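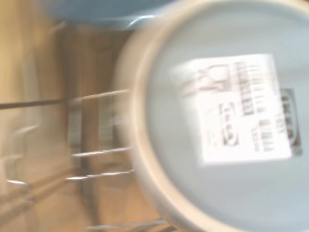

Can a town council carry unspent capital money into next year without a new vote?

I sit on a residents' panel in Burkton and have been reading the adopted budget. The council set aside money for resurfacing the Temba Road lot, and the work will not be finished before the fiscal year closes at the end of June. The finance report says the balance will be "carried forward." I can find no agenda item approving this. Does unspent capital money lapse at year end, or can staff roll it over on their own? Does it count toward the surplus the council reports? The town has a rule that reserves must stay at 60 days of operating costs, and I can't tell whether this money is inside that number or outside it.

Posted 24 May 2024

2 answers

Answer from Marlene Schmieder

It depends on your budget ordinance, so read that before the finance report. Look for a section headed "lapse of appropriations" or similar. There are 3 common arrangements.

1. All appropriations lapse at year end. The council must reappropriate the balance, usually by amendment early in the new year.
2. Operating appropriations lapse, but capital appropriations continue until the project is completed or abandoned. No new vote is needed. Many towns use this one.
3. Only encumbered amounts continue. If a contract or purchase order was signed before year end, that part carries over. The rest lapses.

Under the third arrangement, ask for the encumbrance list as of the closing date. If the resurfacing contract has been signed, the contract amount will be on it. A contingency that was budgeted but never put under contract usually will not.

On the surplus: if the project is paid from a separate capital fund, the unspent money does not appear in the general fund result for the year. If it is paid directly from the general fund, spending comes in under budget and the year looks better than it is. A careful report then shows the carried amount as committed or assigned fund balance - check the fund balance table, usually near the back.

On the reserve: most policies of this type measure unassigned fund balance only. Committed money is outside the number. Some policies say "total fund balance," and then the same money is counted as a reserve and also promised to a project. The policy text settles it. If it only says "reserves" with no definition, that is worth raising in writing before the next budget hearing.

Answer from rodbridge_2

We had this in Rodbridge. It was on the consent agenda with 2 other items and no discussion, so look there, it might not be listed separately. Don't know about the reserve part.

Related questions
What is the difference between a budget amendment and a budget transfer?
Gulano: bond premium used for operating costs, is this allowed?
How do I request an encumbrance list?
Does a balanced budget rule apply to the adopted budget or the final result?

Contact | Terms of use | Back to top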